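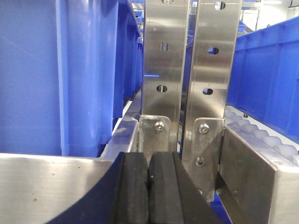 Workshop Housekeeping, handout 2: bins, benches and floors

Hello again! Last time I talked far too long about labels, so today we're on to the big stuff. I'll start with storage bins. Blue plastic ones with ribbed sides are my favourites, as the ribs stiffen the wall and you can pile in heavy offcuts without it bowing (Maite Rivas disagrees and will tell you so in the tea break).

Next, the floor under the benches. I'm a terrible one for shoving things beneath a bench and forgetting them, so my rule at Grirkside is a shelf first, floor second. Power stations may stand by a bench leg, but keep the walkway clear, please!
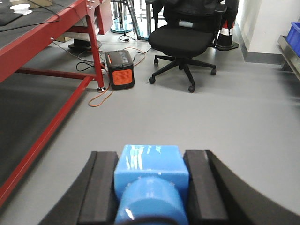
Check the levelling feet too. A bench that rocks is a misery to work on, and it's a two-minute job with a spanner.

Then mats. Brush them towards you, never sideways, and don't fret over scuffs – a scratched mat works perfectly well. A fraying front edge is worth a note in the book. 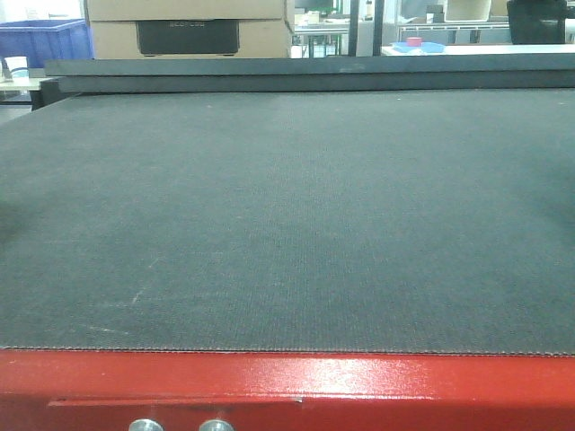
Cardboard boxes go flat or go on the shelf, and I do mean all of them. For next time, read pages 6 to 9 of the Celtulley notes and bring a cloth.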